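# Mavitz tabletop arm kit: pedestal mount + sim scene files

Sold by Fivton. Ships from the shop, usually Hilde packs it. 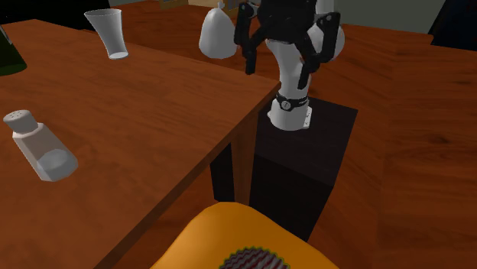

OK so what you get. The Mavitz kit is for people who already have an arm, or are about to get one, and want it doing table stuff at home. Tidying up, mostly. Cups, bags, bottles, the usual dinner mess. We started it in Frans Hermans' garage, then moved to the shared shop when the garage got too cold in February.

Two halves to the kit. Hardware half: black pedestal, top plate, bolts, cable clips. Software half: the simulated dining area, ready to load, so you can wreck things on screen first. Please wreck things on screen first.

## In the box

- Pedestal, black, square top, flat packed
- Top plate, predrilled
- 8 bolts, 8 washers, one hex key
- 18 cable clips (you'll lose a few)
- Floor pads, set of 3 plus a spare
- Card with download code for the scene files

Not in the box: arm, gripper, table, computer. People keep asking. Sorry.

## Scene files

Two wooden tables with the pedestal standing by them, white arm on top, black multi-fingered gripper. Orange-yellow chair up close with a zigzag cushion. Loose objects: clear plastic cup, knotted white plastic bag, glass salt shaker that starts out lying on its side. Shu-fen Shih did most of the objects and she's still adding to them.

Wood texture is Prakumwood, the reddish-brown one. Swap it if your table is a differnt color, the file is in the textures folder. Do swap it if you're training anything on camera views. We skipped that on the first build and lost an entire evening.

The salt shaker is the hard one. Faceted glass, rounded cap. Start with the bag if you're new, grab near the knot, go slow. Then the cup. Leave the shaker till you trust your wrist angles.

## Mounting notes

Read before drilling!!

1. Put the pedestal where it's going to live. Try it against the table with the arm off.
2. Check the reach in the sim. Move the sim pedestal to match your room, not the other way round.
3. Floor pads on. Level it.
4. Top plate, bolts finger tight, then crosswise.
5. Arm on. Two people for this step.
6. Cables down the back, clipped. Leave slack at the base joint, more than you think.
7. Slow speed for first moves. Stop button in your hand, someone else on the keyboard.

Chairs. Put the real chairs in the sim or move them out of the room. Floor Kuipers clipped a backrest on the second day with the elbow, no damage except to the chair. Same for anybody sitting in one, keep people out of reach while it's powered.

## Fit

Plate is drilled for the pattern on our own arm. Other patterns: send us a drawing with the hole spacing and the bolt size, Hüsnü Aydoğan cuts custom plates when he has a free evening. Blank plate also available if you have your own drill press.

Gripper doesn't matter to the pedestal. It does matter to the scene files, they load with the fingered hand by default. Two-finger version is in the extras folder, less tested, grip force probably needs tuning.

## Price and shipping

Full kit: 112 euros. Pickup at the shop is free, text first so somebody's there. Otherwise it goes out with De Haan in two boxes, and they don't always show up together. Wait for both before you write to us.

Scene files alone, no hardware: ask. Free for school clubs.

Returns OK if the plate hasn't been drilled or painted. Keep the box.

## Known problems

- Cup slides a bit on load in the older files. Redownload.
- Salt shaker cap sometimes counts as a seperate object. Shu-fen has a fix, going in the next update.
- Shadows under the tables are heavy. Turn up the fill light in settings if your vision code hates it.
- Hex key in the first batch was soft. Hilde will mail you a new one.

Questions go to the shop inbox, evenings are best. Send your log file with it.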